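Rails and Baskets Before Shelves

Most storage advice for small work areas starts with shelves. I think this is the wrong place to start. A shelf takes depth along its whole length, and it collects whatever is put down near it. A rail with a basket on it takes depth only where the basket is, and the basket can be moved when the work changes.

I have used three arrangements over the years. At Stanstead we had fixed shelving, 30 cm deep, above every bench. It was strong and badly used. The back half of each shelf held items that had not been touched since the previous June. At Renik the shelves came down and a single horizontal rail went up, with baskets hung at intervals. The bench width was 809 mm, which leaves no spare room at the sides, and the rail put the back wall to use without reducing the surface.

The objection I hear most often is load. A wire basket on a rail will not carry what a bracketed shelf carries. This is correct and mostly irrelevant. The items that clutter a work surface are light: packets, tags, short cables, a jar of small parts. Anything over 5 kg belongs on the floor or in a cabinet.

The second objection is that tall items stand above the rim of a basket. I count this in favor of the basket. A bag that stands upright with its label facing out can be found from across the room. The same bag lying on a shelf is found when someone moves the thing on top of it.
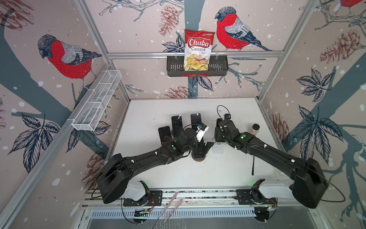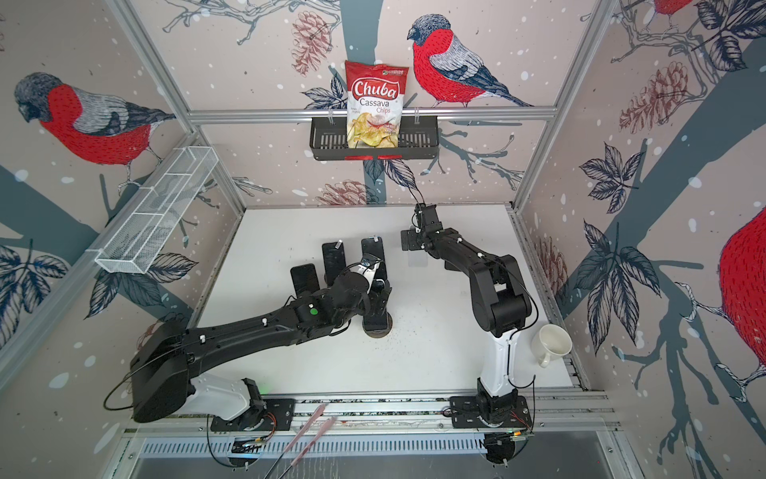
Black basket with a bag of Chuba Cassava Chips on the back rail; white divided basket on the left wall.

Divided baskets are a separate matter. They suit long, narrow positions on a side wall, and the dividers should be set before the basket is filled. In the Teuber layout, which I otherwise recommend, the compartments are all one width. Seven equal compartments are less useful than four unequal ones.

On finish I have one opinion. Patterned wallpaper behind open wire is usually advised against, on the grounds that small items get lost against it. With a solid-colored package the effect is slight. With clear jars and thin cable it is real — those should go against a plain surface.

Stesard still specifies shelves first and adds rails on request. I would reverse the order. Fit the rail, hang two baskets, work with them for a month, and then decide whether any shelf is needed.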